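Temps de lecture : 2 min

Mémoire collective et recueil de témoignages – notes de la séance 3

Bon, on reprend là où je vous ai lâchés la dernière fois, c'est-à-dire en plein milieu de l'enquête de Planavham. Petit rappel pour ceux qui séchaient (je vous vois) : en 2000, la filature Caruso ferme, et le musée d'Enmont lance dans la foulée un appel à témoins auprès des anciens ouvriers. Il reçoit 63 récits, dont 41 enregistrés sur cassette. Le reste arrive par courrier, parfois au dos d'une facture, et moi j'adore ces feuilles-là !

Ce qui m'intéresse avec vous, c'est la consigne. Le musée demandait : « Racontez votre dernier jour à l'usine. » Très belle question, mais elle oriente tout. Les gens racontent la sirène, les casiers vidés, le car du soir, et presque personne ne parle des années d'avant. Quand Fulvio Rinaldi reprend le fonds plus tard, il retourne voir une partie des témoins avec une seule question, « Qu'est-ce que vous mangiez à midi ? », et là ça part dans tous les sens : les équipes, les brouilles, les mariages, la grève.
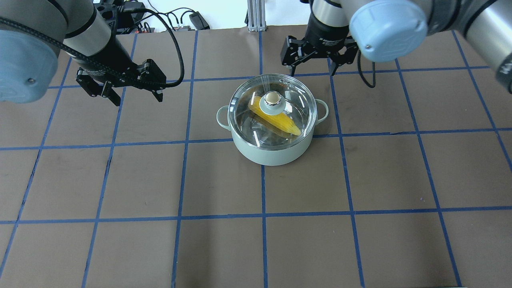 Notez bien le mot de Rinaldi, je vous le redemanderai : la question « de biais ». On demande une chose toute petite et on laisse venir. Ça ne marche pas à tous les coups – certains témoins répondent « de la soupe » et puis voilà, silence. Il faut savoir attendre. Comptez dans votre tête s'il le faut, mais ne relancez pas tout de suite.

Deuxième point, la mise en ligne. İlker Ateş, qui a monté la plateforme Enow, défend la publication intégrale, hésitations comprises. Rinaldi coupe et remonte. Je penche plutôt pour Ateş, mais je vous préviens, son site est pénible à consulter sans index, et les familles n'avaient pas toutes donné leur accord par écrit. On reparlera du consentement, gros morceau.

Pour la prochaine fois : un entretien court avec quelqu'un de plus âgé que vous, une question directe, une question de biais, et vous transcrivez les deux réponses sans rien corriger. Même les « euh » !

Contact : secrétariat pédagogique – © Tous droits réservés – Haut de page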